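Pralora P2 Gearbox Shell for Airsoft AEGs: Bench Review

The P2 is a reinforced version 2 gearbox shell sold bare, with bushings and screws but no internals. I bought mine from Zirkonow to replace a stock shell that had cracked at the front of the cylinder window. It went into an M4 pattern receiver with a used motor and a spring in the 1.5 joule range.

Fit

The shell halves closed flush on the first try. The selector plate slid freely after light deburring along its lower track. All locating pins lined up, and the receiver pin hole needed no filing. The anti-reversal latch spring sits in a deeper pocket than on the stock part, so a short spring may lose tension. Check this before closing the box.

The screws are hex head and slightly longer than stock. One arrived with a rounded socket. I swapped it for a spare and did not ask for a replacement.

Shimming

Bushing holes are tight. The supplied bushings had to be pressed in with a small vise, and I added a thin film of retaining compound. Shim the spur gear first, then the bevel to the pinion, then the sector. My stock shim set covered the whole job. Gear noise is lower than in the old shell with the same gears.

Air seal and output

The front wall is thicker and the corners of the cylinder window are radiused. A Mana cylinder head with a double O-ring fit without sanding. A Dlamini head was too wide at the base and would not seat.

After 500 break-in rounds I opened the box and found light wear on the tappet plate rail and nothing on the front wall. The next check came after 11 magazines on semi. There were no cracks, and the screws had held without threadlocker.

Weight

The bare shell weighs 206 grams on my kitchen scale, with bushings and without screws.

Drawbacks

The finish is rough inside the trigger slot. The instructions are a single sheet with an exploded view too small to read. There is no quick-change spring guide, so changing power means a full teardown.

Rating: 4 out of 5. Buy it for a semi-auto build at moderate power, and budget for a better spring guide.
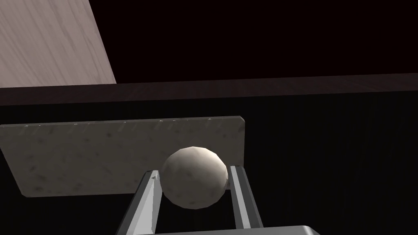
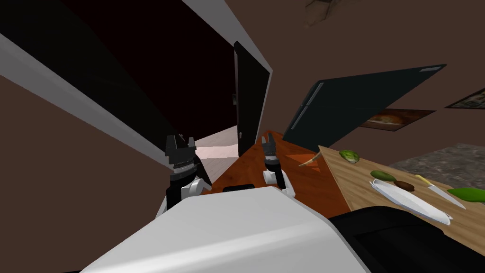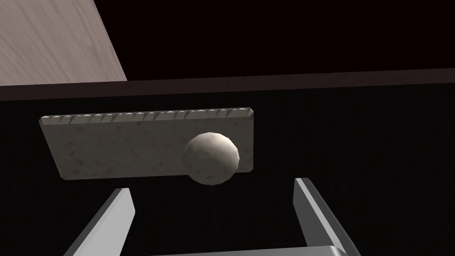
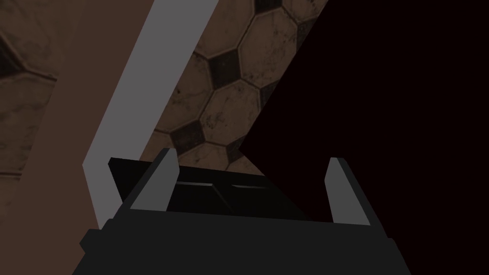
Computer renders, four views.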